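Reading notes that survive until the exam

11 February 2022

Last November I changed how I take notes from textbooks, and I have now used the method for one full term. I am writing it down while the details are fresh. It applies to reading, mainly long chapters with many definitions. I have not tested it on lectures.

My old notes were copies. I read a paragraph, picked the sentence that looked most important and typed a shorter version of it. For a 42-page chapter this gave me a file nearly as hard to study from as the chapter. When I opened it before a test I had to read it from the top, and I could not tell which parts I already knew.

The new procedure works in blocks. One block is 4 pages. I read the block with the keyboard pushed away and no pen in hand. Then I close the book and write what I remember, in full sentences, with gaps where I know something is missing. Only then do I open the book again and fill the gaps in a second color.
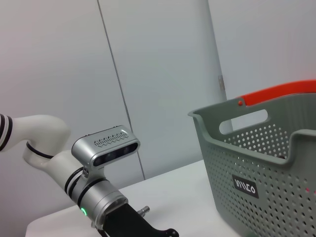
The second color is the useful part. It marks what I failed to recall a minute after reading it, and those lines are the ones I review first. In my course on measurement methods, most of the second-color lines were definitions that differ by one word from another definition. I had read past them for years.

The limit on length is 400 words per chapter section. I set it after my first week, when my recall notes had grown as long as the old copies. If a section goes over, I cut examples before I cut definitions. Two long sections would not fit at all and I let them run to 800. I reread both of those less than anything else in the folder.

Software matters less than I expected. I started in Triralance, which has folders, tags and a linking feature. I spent two evenings on the tags and never searched by one. I moved everything to Skollana because it opens faster and prints cleanly. It handles two text colors and headings, and I use nothing else in it. The export from Triralance dropped all the color, so I had to mark the old notes again by hand.
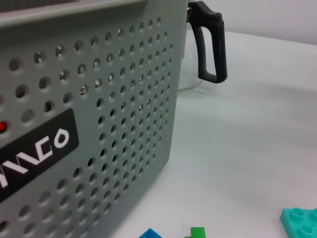
Vol. 3, No. 4

Review runs on a plain schedule: the day after, the week after, and once more before the test. On the first two passes I read only the second-color lines and try to say the rest aloud. If I can say a line without looking, it goes back to black. By the third pass a typical page has one or two colored lines left.

There are costs. A block takes longer to get through than it did when I copied. On a day when I am tired the recall step produces almost nothing, and I have learned to stop there and do problem sets until the next morning. The method also does badly with derivations. For those I still work through each line on paper with the book open, then repeat it with the book closed.

The next course uses the Chevalier reader, which has short chapters and no section headings. I will have to pick my own break points. I plan to keep the same block size for the first few weeks and change it only if the blocks keep ending in the middle of an argument.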